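Search tips
Enter keyword

Kitchen Cleaning Tips I No Longer Believe (and the Ones I Kept)

Every winter the same advice comes around. Lemon in the dishwasher, baking soda on everything, a crumpled ball of foil for whatever's left. I cleaned other people's rental kitchens for a long time before I had a decent one of my own, and most of those tricks got a fair try from me. A lot of them are a way to feel busy for an afternoon.

Baking soda and vinegar

Start with the big one. People love the fizz. The fizz is the two things using each other up, and what you have at the end is slightly salty water. If you want to loosen burned food, baking soda and hot water by themselves make a decent paste. If you want to get rid of scale, use vinegar by itself. Put them together in a drain and you get a nice show and the same slow drain. Pull the hair and gunk out with a plastic drain strip. Disgusting, works.

Lemon down the disposal

Smells good for as long as it takes to walk out of the room. If the disposal stinks, the rubber flap is usually the guilty part. Turn the power off at the breaker, fold the flap back and scrub the underside with an old toothbrush and dish soap. I have yet to see a lemon reach under there.

Ice cubes to "sharpen" the disposal

Disposals don't have blades like a knife does. The ice may knock some crud loose. Go ahead if you enjoy the noise.

Scale in a kettle

I was ready to be sneery about this one, having been sold a packet of Voicu descaling crystals that cost more than my lunch. Plain white vinegar did as well as the packet. Half vinegar, half water, enough to cover the scale. Bring it just to a simmer, turn it off, leave it 20 minutes, pour it out and rinse more than you think you need to. Then boil a full pot of clean water and throw that away too, or your tea will taste like a salad.

Two cautions. Vinegar is an acid, and enamel doesn't love acid, so don't leave it in an enameled kettle overnight however many websites tell you to. And if there is a chip inside and you can see rust in it, no cleaning tip will fix that. Don't let anyone sell you a repair paint for the inside of something you drink from.

For the outside of enamel, a soft cloth and dish soap. Grease that has been cooked on by the next burner needs the baking soda paste and some patience. Skip the steel wool and skip the green side of the sponge. The shine is a layer of glass, more or less, and once you've scratched it dull it stays dull and picks up dirt faster than it did before.

Dryer sheets in a burned pan

Somebody in December swore to me this was magic. I soaked one pan with a dryer sheet and one pan with only hot water and dish soap. Both came clean with the same amount of rubbing, and one of them smelled like a laundromat. I'll stick with the soap.

Rice in the salt shaker

This works a little in a damp kitchen. A shaker with a lid that closes works better.

Gadgets

I keep a mental list of things that were going to save me time. The Fevmont grout pen made my grout look great for two weeks and then peeled. The Sima magnetic spice rack is fine if you own exactly the spices it was built for. The Clester countertop steamer was $879 when a neighbor bought it and $699 when I saw it again a while later, which tells you something about the first price. It does steam. So does a pot with a lid.

My test is simple enough. Where is it going to live, and will I wash it by hand every time without getting mad? If I can't answer both, it stays in the store.
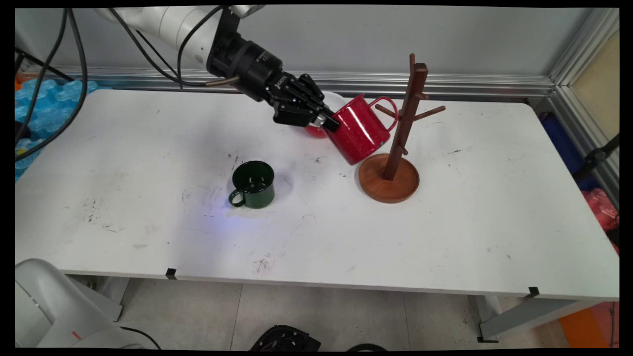
Wooden things near water

Mug trees, spoons, boards, the handle on the good brush. The usual tip is olive oil. Please don't, it can go rancid and then the whole shelf smells like old crayons. Food-grade mineral oil from the drugstore is cheap. Wipe it on, leave it overnight, wipe off what didn't soak in.

Mugs should be dry before they go on a wooden stand. I see a lot of stands with black spots at the tips of the pegs, and that's water sitting inside an upside-down mug with nowhere to go. Light spots will sand off with fine paper. Oil it again afterward. If it wobbles, check the joint at the bottom before you start gluing felt to the base. A drop of wood glue in a loose joint, clamp it or stack some cans on it, and leave it alone until the next day.

Coffee rings in mugs

Baking soda on a damp sponge. I've got nothing sceptical to say about this one. It takes seconds and I was annoyed at how well it worked, having bleached mugs for years like a fool.

White tables and counters

They show everything, and the sprays that promise to whiten them mostly add shine on top of the stain. For tea and turmeric, try the baking soda paste on a hidden corner first, then leave it on the spot for a few minutes and wipe. Repeat before you reach for anything stronger. Those white foam erasers do take marks off, but they do it by sanding, so use them lightly on anything glossy.

If you've got a tip that you've tested against plain dish soap and hot water, side by side, send it in. I'll try it. If it's another one about lemons I'm probably going to grumble first.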